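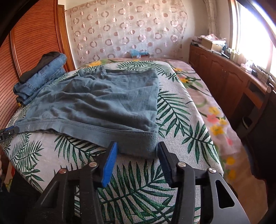

Skovville Clothing Exchange
Frequently asked questions

Last changed: Sep 19, 2005

What is the exchange?
It is a place where people bring clothes they do not wear any more and take home other clothes. We meet in the hall behind the Ekine Street library, on the first Saturday of each month. In July we are closed, as the hall is used for the summer school.

Do I have to pay?
The entrance is 2 dollars for adults and free for children. This money goes to the rent of the hall. The clothes themselves have no price.

How does the point system work?
For every piece we accept, you receive points on your card. A shirt, skirt or light trousers gives 1 point. A sweater or a dress gives 2 points. A winter coat gives 5 points. You can use the points on the same day or keep them. They do not expire, but please do not lose the card, we cannot look up the old balance for you.

How many pieces can I bring?
The limit is 40 pieces for each household at one visit. Before we had a limit, the sorting table was full already at half past nine and other people had to wait a long time.

What condition should the clothes be in?
Clean, dry and without holes. A missing button is all right if you bring the button, or a similar one. Small faded places are also all right. We do not accept underwear, swimwear or socks, except socks that are still in the package.

Must I iron everything?
No. But please fold it, and do not press it hard into a plastic bag. Linen and cotton get deep lines this way and then nobody chooses them.

Can I bring tablecloths, curtains or bed sheets?
Tablecloths and curtains yes, 2 points each. Bed sheets no, we have no space for them.

My jacket has a strong smell of the wardrobe. Will you take it?
Hang it outside for two or three days first, in the shade so the colour does not suffer. If it still smells after that, we will probably say no. Please do not use perfume to cover it, some of our visitors have asthma.

Can I try clothes on?
Yes, there are two cabins beside the kitchen door. Take up to 5 pieces inside at one time.

What happens with the clothes which are left over?
They stay for one more exchange. After that, Dogar Textiles collects them, and what can not be worn is cut for cleaning cloths. In the last season they collected 381 kilograms from us.

Is there something to eat?
The Gustico bakery brings buns and coffee until noon. Please keep food away from the clothes tables.

Whom can I ask if my question is not here?
Ask for Tariq Cheema at the entrance desk, or leave a note for him at the library. He is not there on Mondays.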